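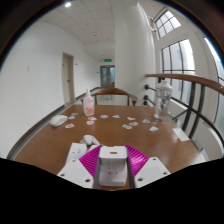
September, notebook 2, corridor table

Proofs for the Canotari stickers are cut and they look so good out in the corridor! I had them under the desk lamp all morning and was ready to tell Grudham that the pink was too heavy. Carried them out to the brown table by the railing and changed my mind in a minute. The lamp was making everything yellow. From now on we judge color out here, in daylight, and never at the desk (Radwa has been telling me this since spring, and yes, Radwa, it's written down now).

Stock is the uncoated white from Ragnarsson. Cutter on the new blade, pressure at 106, one pass. Clean edges on the straight cuts. The tight curves still leave a bit of fuzz that comes off with a thumbnail, fine for proofs but no good for the real run. Preben thinks the blade sticks out too far. I think it's the speed. We'll try one change at a time and see who buys the coffee.

Laying out

I started with neat rows and gave up on it. In rows you compare each piece only with its neighbor, and the whole sheet starts to look the same. Spread around any old way, the weak ones show up fast. Walk past the table, glance, keep walking. Whatever your eye skips needs more ink or a simpler shape.

First notes, in the order I wrote them on my hand:

Pink with orange is the winner by miles. Reads from the stairs.
Blue is lovely close up and goes gray from a distance. Try the darker blue from the Hundau job.
The tiny line under the drawing is useless at this size. Drop it or move it to the box.
Leave more white at the border. Katsuhiko cut one with an extra-wide margin by accident and it's the nicest of the lot.

The tabletop is glossy, and from the window side you get glare coming up around the white. Stand with your back to the windows. The mouse and the bottles can stay where they are on the table. I like having something ordinary next to the pieces for size, and a white mouse turns out to be a pretty good check on how white our paper is (a little creamier than I thought, in a nice way).
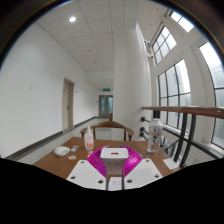 After lunch – round shapes

Birthe came by and went straight for the round ones. Her point: people will peel these with cold hands at a market stall, and corners lift while circles don't. I pulled a few of each and stuck them to a scrap of carton, then rubbed hard with a sleeve. Corners lifted on two of the squares. Circles all stayed put. A tiny test, I know, but I'm convinced enough to cut the next batch with rounded corners everywhere.

Also tried the clear film. On a dark surface it nearly disappears, which could be beautiful on glass and hopeless on a brown table. Lost one twice. Keep the film for the jars and put a strip of masking tape on the backing so we can find the things.

Orange is a bit different from the orange-red print on the white bottle with the nozzle. I held ours up beside it and ours is softer. I prefer ours! But Brynhildur should look before we mix any more, she has the best eye here and will spot it if we've drifted from the first sheet.

Boxes

Brought the small white cartons out to try sizes against. What a difference it makes to see the sticker next to the thing it goes on. On screen we had been scaling everything to the long carton, and on the little cube-like one the same drawing has no room to breathe. So we need two sizes after all. The print cost hardly moves, the pieces nest well on the sheet, and I was hoping for an excuse to do the small version anyway.

Placement: low and to the left on the long ones. Dead center on the small one. Katsuhiko wants it wrapped over the edge as a seal, and I want to see that tried properly with a folded crease before I say no. Score the back first, lightly.

The boxes pick up fingerprints, so wipe hands before handling.
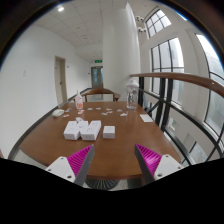
To do

Recut the curves at slower speed, blade unchanged. Then blade change at the old speed. Label both sheets before they leave the cutter!
Darker blue, one sheet.
Small size for the cube carton, no text line.
Ask Ragnarsson if the 3,000 sheets can come in two deliveries. The shelf won't take them all.
Seal test with Katsuhiko, scored and unscored.
Brynhildur to check the orange at the corridor table, before 4 if possible, while the light is good.
Pieces go back in the envelope tonight, film ones on top.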